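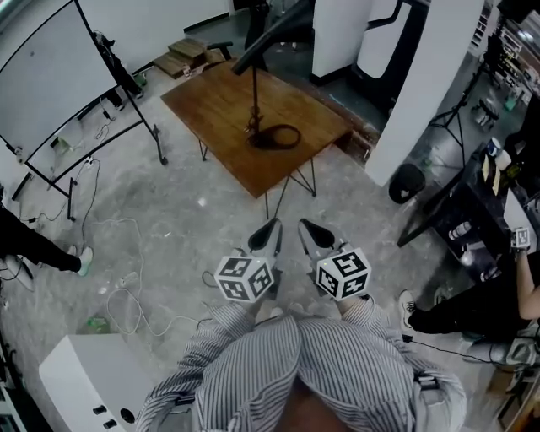
*Main floor, Montes Room: Trimilen table, pole stand and whiteboard.*

# Montes Room: Fixed Equipment

The Montes Room is the ground-floor workroom at Plidetby. The items on this page are included in the room rate and stay in the room between bookings.

**Trimilen table**

- Rectangular wooden top, warm brown, oiled once a year
- Thin black metal legs, hairpin style
- Top length: 70 in
- Maximum load: 188 lb, evenly distributed
- Surface wear is normal for this piece and is not recorded as damage

Do not drag the table. Lift from both ends. Hot equipment needs a mat.

**Pole stand**

Black metal, vertical pole with an angled arm. It is used on the table and may be moved to the floor. Tighten the arm joint by hand only. Maximum load on the arm is 5 lb.

**Whiteboard**

Large white board on a black metal frame stand. The legs splay outward, so allow clearance on both sides when routing cables or setting out chairs. Dry-erase markers only. Markers and an eraser are issued at the desk on request.

**Floor**

Pale gray concrete, mottled. Tape is permitted if it leaves no residue. No anchors or adhesives. Extension cables and power strips may be run along the floor, but must not cross the entrance.

**Ceiling, lighting and air** 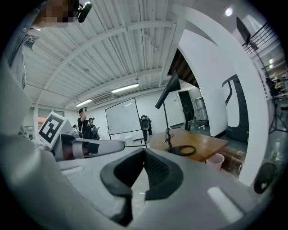 *Corrugated ceiling with fluorescent fixtures and air-conditioning unit.*

White corrugated metal on white steel beams. Nothing may be hung from the beams without written approval from Yvonne Fothergill. The fluorescent fixtures and the spotlight are on separate switches. Daylight enters through the side window; a blackout panel can be fitted with a day's notice.

The air conditioner is preset. Changes go through the desk.

**Capacity and booking**

Seated: 19. Additional chairs are stored in the Irum annex and are charged per piece. Technical questions go to Amanuel Araya, bookings and invoices to Gadisa Gudeta. Access starts at 8:00 a.m. unless an earlier time is confirmed in writing.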